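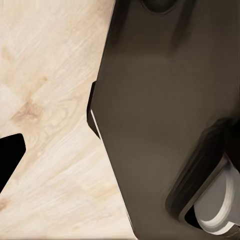 When someone tells you their robot hand is the best one ever made, ask what it was tested on. A robot hand is usually called a gripper, and most grippers don't look much like your hand. Seen up close, one might be mostly a big dark shell with smooth sides, next to some pale wood. The wood here is a computer drawing, brown blotch and all, and so is the gripper. That matters, and we'll come back to it.

Why bother comparing grippers?

Grippers come in lots of kinds. Some pinch with two stiff fingers. Some have soft fingers that bend around things. Some use suction, like a vacuum cleaner hose stuck to your palm. Each kind is good at a few jobs and pretty bad at others. A suction cup can lift a flat box but will have a miserable time with a sponge, which is full of holes that let the air in.

So people hold contests. Let's say we have 3 grippers, named Umbridge, Dislow and Peng. We ask each one to pick up the same block 100 times inside a computer world called Zodeck. Umbridge drops it 17 times. Dislow drops it 6 times. Peng never drops it at all.

Is Peng the winner? Hold on a minute.

What was the block like?

Maybe it was exactly the right width for Peng's fingers. Try a block twice as wide and Peng might not be able to open far enough to grab it. You'd want to see a marble, a sock and a banana before you handed over a prize. You'd also want to know who picked the block. If the people who built Peng picked it, be suspicious.

Was it real?

A computer world like Zodeck is called a simulation. It works a bit like a video game, with rules for how things fall, slide and bump. Simulations are handy. You can drop a pretend egg all afternoon and never need a mop. But somebody had to type in how slippery the egg is, and that person could have guessed wrong. A picture can have nice streaky wood grain in it and still be wrong about how hard you have to squeeze. Good looks and good rules are two different parts of the program.

That's why careful builders try the real gripper too, on real tables with real dust. Sometimes the scores match. Sometimes they don't match at all, and then it's back to work.

Try it yourself

Get a pair of kitchen tongs, a pair of chopsticks and an oven mitt. Pick up a grape, a pencil and a sheet of paper with each one. Do every job ten times and write down the drops, including the embarrassing ones. Then ask a friend to choose three new things without telling you what they are, and run the whole contest again. See if your winner is still the winner.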